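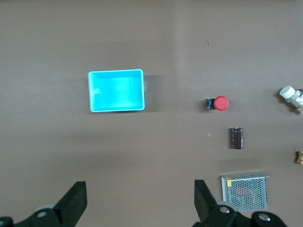

cyan bin on the tabletop

Skirnomeck guild wars — donation cap going to 300??

woson_main
25 December 2021
so patch notes say the donation cap drops from 451 to 300 per member per war. our guild is 18 people, half of them casual. who asked for this. we were finally catching up to the top bracket

Tieu_pls
it's so whales can't carry a dead guild. good change imo

woson_main
ok but it hurts small guilds more?? big ones just have more bodies. do the math

kanako.aoki
Depends on your bracket. Under 2,000 rating you hardly ever hit the cap anyway, I checked our last season and we got there one time. Above that yeah it stings.

woson_main
we're above that. barely

Tieu_pls
then you'll drop and get easier wars lol

pramemville_rat
Dropping is not free — you lose the season chest if you're under the line at reset. Lost ours in June that way. Two members quit over it.

Tieu_pls
didnt know the chest was tied to reset, thought it was your highest rating

pramemville_rat
Was highest, they changed it. Not in the notes either, had to ask support.

kanako.aoki
Does the cap count what you send to the fort or just the war chest? Notes only say "donations".

woson_main
just war chest I think. fort has it's own limit

pramemville_rat
Both on the test server. Might be a bug.

woson_main
if its both I'm merging with Pramemville, not even kidding

pramemville_rat
We have room. Bring the ones who use thier attacks please

Tieu_pls
still say its a good change. wait one season before you blow up the guild

woson_main
easy to say from bracket 1 — will post our numbers after the first war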